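Fold on the Bed, and Leave the Mat On

Most folding advice assumes a table. The table is meant to be waist high, clear of other objects, and large enough for a pair of adult pants laid out at full length. Few apartments have one. The dining table holds mail and a charger, and the ironing board is too narrow for anything but a sleeve. The largest flat surface in a small home is the bed, and my position is that laundry should be folded there, on a woven straw mat.
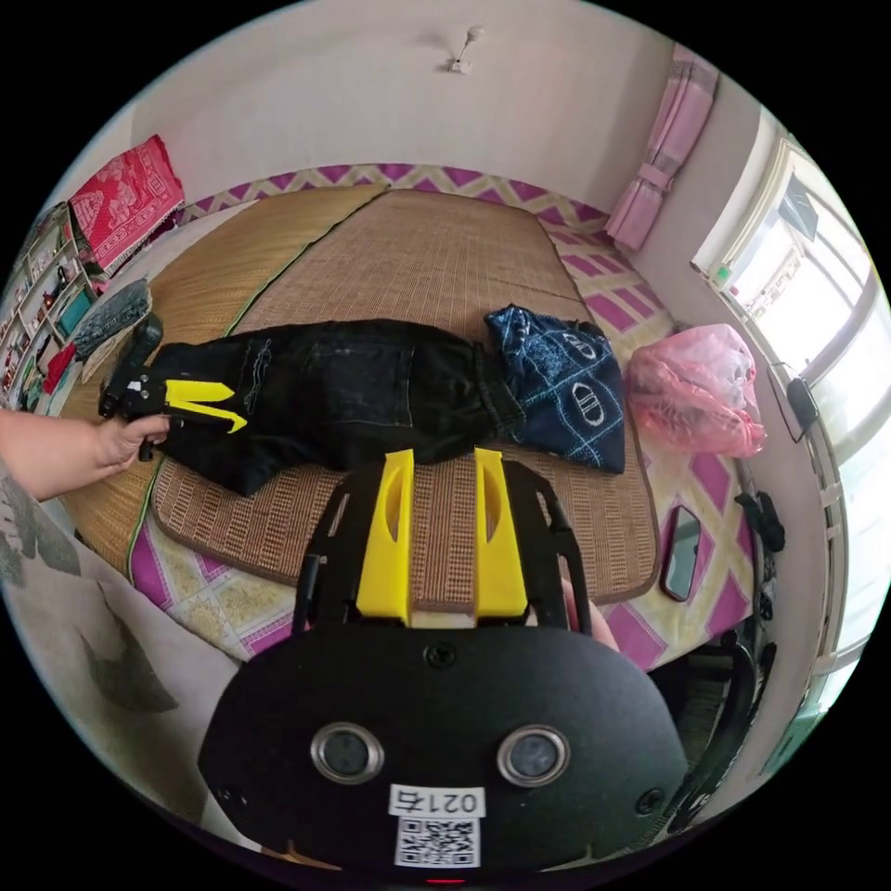
The objection to beds is that they are soft. A quilt gives under the palm, so a crease pressed into denim has no firm backing and opens again when the hand lifts. The objection is correct for quilts. A straw mat spreads the pressure of the hand over a wider area and gives a surface on which fabric slides a little without bunching. The Nosari mat I use at home weighs more than a cotton blanket and stays where it is put. I fold on it all summer and see no reason to roll it up in June for the sake of a countertop.

The second question is order of work. The usual instruction, repeated in the Dandcombe housekeeping booklet, is to sort by owner first and fold afterward. I disagree. Sorting by owner produces piles of mixed weights, and mixed piles lean.

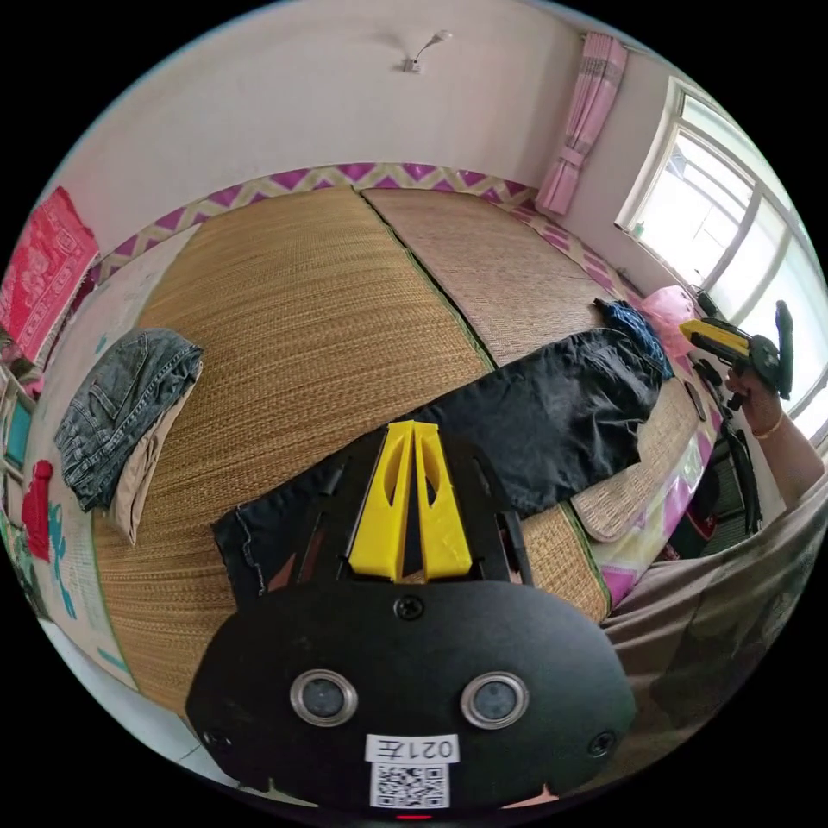
Weight is the better criterion. Heavy pants go down first in one area, light cotton in another, and small items wait until the large ones are finished. Denim is the exception that needs judgment, being heavy enough to go at the bottom and stiff enough to sit badly under anything soft. Blue jeans folded and set on top of a folded beige garment make an acceptable pair for carrying, but in a drawer I would reverse them. A long pair of black trousers should be spread flat across the mat before the first fold, with the legs aligned, and a frayed hem is no reason to skip the alignment. The fold is set by the seams, and the hem can end where it likes.

Small dark items are where most sessions lose time. They look alike under a ceiling light at nine in the evening, and they get picked up and put down repeatedly. I leave them in one heap until everything else is stacked, then do them together.
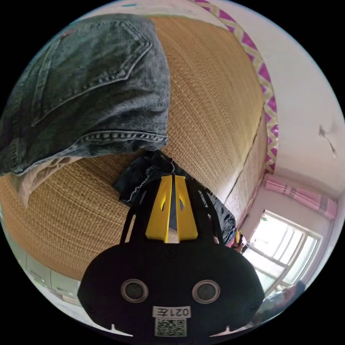 The case for the rectangle

Rolling has its supporters, and the Etwood drawer inserts are sold on the strength of it. Rolled clothes fit a suitcase well. In a household drawer they unwind each time a neighbor is removed, and the elastic spends the week wrapped around itself. A flat rectangle can be lifted out from a stack without disturbing much, and it can be checked for squareness at a glance.
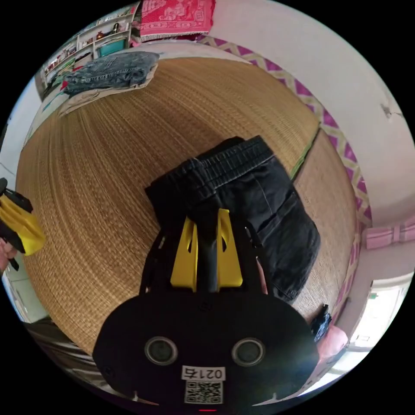
Elastic waists are often given as the weak point of this method. The gathers make one end thicker than the other, and a stack of six will slope. The remedy is to alternate the direction of the waistbands from one pair to the next. A rough rectangle is adequate for this. Dark charcoal pants folded with the ribbed waistband at one end and a pocket outline showing on the face are already in a form that stacks, and further pressing gains nothing. I would stop there and go on to the next pair.

I timed myself through a full load on a Friday, first at the kitchen counter and the following week on the mat. The counter took 18 minutes, including the walk back to the bedroom. The mat took less, mainly through the absence of the walk. The Smadi folding board, which I also own, was slower than either on pants and slightly faster on shirts. It now lives behind the wardrobe.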